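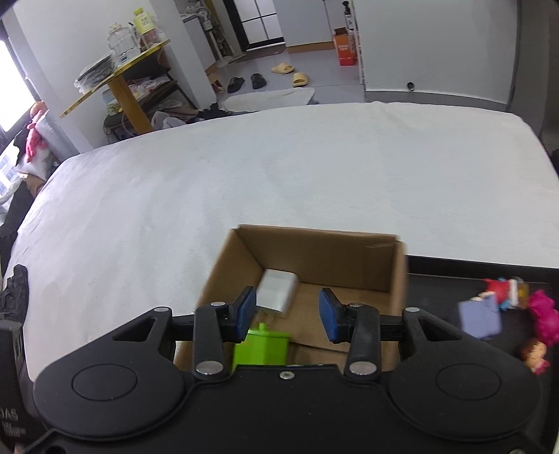
상자에 장난감 담기, 데이터 수집 기록

2024년 10월

7월부터 집에서 시연 데이터를 모으고 있다. 손잡이 달린 그리퍼를 들고 물건을 집어서 상자에 넣는 일이다. 넣고, 녹화를 끊고, 다시 꺼내 놓고, 또 넣는다. 이번 묶음까지 해서 받아들여진 에피소드가 2,825개가 됐다. 중간에 바꾼 것들이 있는데 메모가 여기저기 흩어져 있어서 한 번 모아 적어 둔다.

과제 이름은 내부에서 Gindden이라고 부른다. 뜻은 모른다. 데이터를 받아서 학습을 돌리는 쪽은 Mameck이고, 나는 그쪽 지침서를 보고 녹화해서 올린다. 지침서는 네 번 바뀌었다. 첫 판에는 "물건을 상자에 넣는다"라고만 되어 있었고, 지금 판에는 시작 자세와 끝 자세, 한 에피소드의 길이, 실패했을 때 어디까지 남길지가 적혀 있다.

자리 잡기

처음에는 책상에서 했다. 책상은 높이가 좋고 물건이 잘 안 구르지만 배경이 늘 똑같다. 두 주쯤 올리고 나니 검수하는 Anathi Maluleke 씨가 장소를 바꿔 보라고 했다. 같은 벽, 같은 책상만 보고 배운 모델은 책상이 바뀌면 상자를 못 찾는다는 얘기였다. 그 뒤로는 방바닥, 식탁, 침대 위를 돌아가며 쓴다.

침대는 생각보다 까다롭다. 바닥이 푹신해서 상자가 조금씩 기운다. 물건을 넣으면서 그리퍼가 상자 벽을 밀면 상자가 통째로 밀려나기도 한다. 책상에서는 벽에 살짝 닿아도 그냥 넘어가는데 침대에서는 그게 다 움직임으로 남는다. 그래서 상자를 고정해도 되는지 물어봤더니 고정하지 말라는 답이 왔다. 밀리면 밀리는 대로 찍고, 밀린 상자를 따라가서 넣으면 된다고 했다. 대신 손으로 상자를 잡아 주는 건 안 된다. 빈손이 화면에 들어오면 그 에피소드는 빠진다.

장난감은 상자 옆에 단단하고 평평한 판을 두고 그 위에 올린다. 푹신한 데 바로 놓으면 작은 것들이 천에 파묻혀서 손가락 패드가 밑으로 들어갈 자리가 없다. 판에 테두리가 있으면 굴러도 멀리 안 간다. 테두리에 붙어 버린 물건을 집는 건 또 다른 문제인데, 그건 아래에 적는다.

방을 치워야 하는지도 물어봤다. 안 치워도 된다고 했다. 오히려 매번 깨끗이 치우고 찍으면 그것도 한 가지 배경이 된다고. 사람 얼굴, 우편물 주소, 켜진 모니터만 피하면 된다. 그래서 나는 녹화 전에 종이류만 확인하고 나머지는 그대로 둔다. 신발도 그대로, 빨래도 그대로다. 처음엔 남의 눈에 보인다고 생각하니 신경이 쓰였는데 지금은 별생각이 없다.

물건

물건은 종류를 섞는다. 딱딱하고 네모난 것, 인형 머리처럼 둥글고 한쪽으로만 잡히는 것, 털이 있는 것. 지침서에는 한 묶음 안에 단단한 물건과 부드러운 물건이 같이 있어야 한다고만 되어 있고 나머지는 알아서 하라고 한다.

네모난 블록이 제일 쉽다. 마주 보는 면이 평평하니까 손가락을 맞추고 닫으면 끝이다. 다만 모서리를 대각선으로 잡으면 들어 올리는 동안 돌아간다. 돌아가다가 떨어지면 실패고, 돌아갔는데 안 떨어지면 성공인데, 나는 이런 성공을 좋아하지 않는다. 모델이 그걸 보고 대각선으로 잡아도 된다고 배울 것 같아서다. Géza Pap 씨한테 이 얘기를 했더니 그런 에피소드도 빼지 말라고 했다. 자세가 틀어진 뒤에 손목을 돌려서 맞추는 장면이 적어서 귀하단다. 그래서 요즘은 돌아가면 돌아간 대로 손목을 맞춰서 상자 안에 내려놓는다.

털 인형은 잡기는 쉬운데 얼마나 꽉 잡았는지를 내가 모르게 된다. 손가락이 다 닫혀도 인형이 눌려서 들어가 있으니 손에 오는 느낌이 거의 없다. 녹화를 보면 손가락 벌어진 폭이 같은 인형인데도 에피소드마다 다르다. 귀를 잡았는지 배를 잡았는지에 따라 달라진다. 귀만 잡고 들면 몸통이 흔들려서 상자 벽에 걸린다. 지침서에는 몸통을 잡으라는 말이 없지만 나는 되도록 몸통을 잡고, 가끔 섞어서 귀도 잡는다.

팔다리가 튀어나온 피규어는 제일 느리다. 팔이 손가락 사이에 걸리면 놓을 때 안 떨어진다. 손가락을 벌렸는데도 매달려 있어서 흔들어 떨어뜨린 적이 여러 번 있다. 흔드는 동작은 학습에 넣지 않는다고 해서 그 부분이 있는 에피소드는 내가 먼저 표시해서 뺀다.

테두리에 붙은 물건은 바로 집으려고 하지 않는다. 한쪽 손가락으로 안쪽으로 끌어낸 다음 집는다. 처음엔 끌어내는 동작이 지저분해 보여서 녹화를 끊고 손으로 옮긴 뒤 다시 찍었다. 그랬더니 데이터 안에 벽에 붙은 물건이 하나도 없게 됐고, 시험에서 로봇이 벽에 붙은 물건 앞에서 손가락만 열었다 닫았다 했다고 한다. 그 뒤로는 끌어내기까지 한 에피소드로 찍는다.

한 에피소드

시작할 때는 손가락을 벌린 채로 상자가 보이는 위치에서 멈춘다. 2초 멈추고 움직인다. 이 멈춤이 없으면 위치 추적이 자리를 잡기 전에 움직임이 시작돼서 앞부분 궤적이 튄다. 처음 한 달은 성격이 급해서 이걸 자주 빼먹었다.

그다음은 물건 쪽으로 가서 잡고, 들고, 상자 위로 옮기고, 내려놓는다. 던지지 않는다. 상자 위에서 손을 벌려 떨어뜨리는 것도 안 된다. 물건이 바닥이나 이미 들어 있는 다른 물건에 닿은 다음 손가락을 연다. 상자가 깊으면 손잡이째로 넣어야 해서 손목이 꺾이는데, 그래서 얕은 상자로 바꿨다. 뚜껑 날개가 붙어 있으면 카메라를 가려서 날개가 없는 쪽이 낫다.

에피소드 하나는 20초를 넘기지 않는다. 넘기면 자동으로 잘린다. 여러 개를 연달아 담는 과제는 담을 때마다 끊는다. 상자를 비우지 않고 이어서 찍으면 안에 든 물건 상태가 계속 달라지니까 그것도 괜찮은 변화라고 한다. 빈 상자부터 꽉 찬 상자까지 한 바퀴를 돌고 나서 꺼내 놓고, 판 위 배치를 바꾼다. 꺼내는 건 녹화하지 않는다. 거꾸로 꺼내는 과제는 나중에 따로 한다고 들었다.

배치를 바꾸는 게 은근히 어렵다. 내 손이 자꾸 같은 데에 같은 걸 놓는다. 큰 건 바깥쪽, 작은 건 안쪽. 오른손으로 드니까 오른쪽에 물건을 두고 왼쪽에 상자를 두는 것도 버릇이 됐다. Anathi 씨가 시작 위치를 점으로 찍은 그림을 보내 줬는데 점이 전부 오른쪽 아래에 몰려 있었다. 그 그림을 보고 나서 상자와 판을 바꿔 놓고도 찍고, 상자 앞에 판을 놓고도 찍는다. 왼쪽에 둔 물건을 오른손으로 집으면 팔이 몸 앞을 가로질러서 힘들다. 하루에 오래는 못 한다.

빛

창이 있는 방이라 낮에는 한쪽이 밝다. 해가 들어오면 카메라 노출이 창에 맞춰져서 상자 안이 어둡게 나온다. 커튼을 치면 고르게 나오지만 늘 치고 찍으면 안 된다. 그래서 낮, 저녁, 전등만 켠 밤을 섞는다. 위치 추적은 밝은 낮이 제일 잘 되고, 밤에 흰 벽만 보이는 방향으로 서면 제일 안 된다. 흰 벽에 흰 침대보면 잡을 무늬가 없다. 이럴 때는 몸을 돌려서 방 안쪽 물건들이 화면에 들어오게 선다. 문이든 가구든 뭐든 보이면 훨씬 낫다.

방을 안 치우는 게 여기서는 도움이 된다. 한번은 손님이 와서 방을 싹 치운 김에 녹화를 했는데, 그날 밤에 찍은 것들은 추적이 끊긴 게 많았다. 치워서 그런 건지 전등을 하나 꺼서 그런 건지는 모르겠다.

버린 것들

지난 묶음에서 31개가 빠졌다. 이유를 적어 두면 다음에 줄일 수 있을 것 같아서 적는다.

제일 많은 건 추적 끊김이다. 빨리 움직이다가 생긴다. 특히 놓고 나서 돌아올 때 빨라진다. 잡으러 갈 때는 조심하는데 끝났다고 생각하면 손이 휙 돌아온다.

다음은 빈손이 화면에 들어온 것. 상자가 기울면 나도 모르게 왼손이 나간다. 요즘은 왼손을 주머니에 넣고 한다.

손가락이 물건을 건드려서 판 밖으로 떨어뜨린 것도 있다. 침대 위로 떨어진 건 그대로 이어서 집어도 되고, 바닥으로 떨어진 건 끊는다. 이 기준은 나중에 생긴 거라 앞의 것들은 일관성이 없다. Géza 씨가 앞쪽 묶음을 다시 보면서 정리하겠다고 했는데 아직 답을 못 받았다.

나머지는 내가 녹화 버튼을 늦게 누른 것과, 끄는 걸 잊고 물을 마시러 간 것이다.

장비

손가락 패드는 소모품이다. 털 인형을 많이 하면 패드에 먼지와 털이 붙어서 매끈한 블록이 미끄러진다. 물티슈로 닦고 완전히 말린 다음 쓴다. 젖은 채로 하면 더 미끄럽다. 예비 패드는 Szalai에서 두 벌을 보내 줬고 한 벌은 벌써 썼다. 갈아 끼울 때 좌우 높이를 맞춰야 한다. 어긋나면 얇은 물건이 비스듬히 잡힌다.

손가락을 연결하는 팔 쪽 나사는 쓰다 보면 풀린다. 풀리면 닫을 때 손가락이 살짝 흔들리는데 손으로는 잘 안 느껴지고 녹화를 봐야 안다. 시작 전에 한 번씩 조인다. 너무 조이면 뻑뻑해져서 손이 먼저 지친다. 나는 조인 다음 반의반 바퀴쯤 되돌린다. 맞는 방법인지는 물어보지 않았다.

무게는 처음 들면 가벼운데 한 시간이 지나면 엄지 쪽이 당긴다. 손목 보호대를 차고 해 봤더니 손목 각도가 전부 비슷해져서 뺐다. 대신 자주 쉰다. 쉬는 동안 파일을 올리면 시간이 얼추 맞는다.

Lenddale 쪽 얘기

같은 과제를 Lenddale에서도 하고 있다. 거기는 집이 아니고 작업실이라 탁자가 여러 개 있고 물건도 훨씬 많다고 한다. 양으로는 비교가 안 된다. 그런데 둘을 섞어서 학습한 쪽이 낯선 방에서 더 잘 됐다고 해서 집에서 찍는 것도 계속하기로 했다. 수치는 나한테 공유되지 않았고, 시험 영상만 몇 개 봤다.

영상에서 로봇이 블록을 집어 상자에 넣기 전에 상자 위에서 잠깐 멈췄다. 나도 거기서 멈춘다. 안에 놓을 자리를 보느라 그러는 건데, 로봇도 자리를 보는 건지 그냥 멈추는 것만 배운 건지는 영상으로는 알 수 없다. 상자가 비어 있는데도 멈추는 걸 보면 뒤쪽인 것 같다. Géza 씨는 해가 되지 않으니 두자고 했고, 나는 빈 상자일 때는 안 멈추고 넣는 연습을 하고 있다. 잘 안 고쳐진다.

다음 묶음

다음은 상자를 바꾼다. 높이가 다른 것, 안쪽이 흰 것, 글씨가 많이 인쇄된 것. 물건은 당분간 그대로 가고 천으로 된 걸 몇 가지 더한다. 양말은 넣지 않기로 했다. 접힌 양말과 펴진 양말을 같은 물건으로 볼지 정하지 못했다고 한다.

장소는 부엌 바닥이 새로 들어간다. 타일이라 빛이 반사되고 무릎도 아플 것 같아서 미뤄 왔는데, 방석을 깔고 해 볼 생각이다. 방석이 화면에 나와도 되는지는 내일 물어본다.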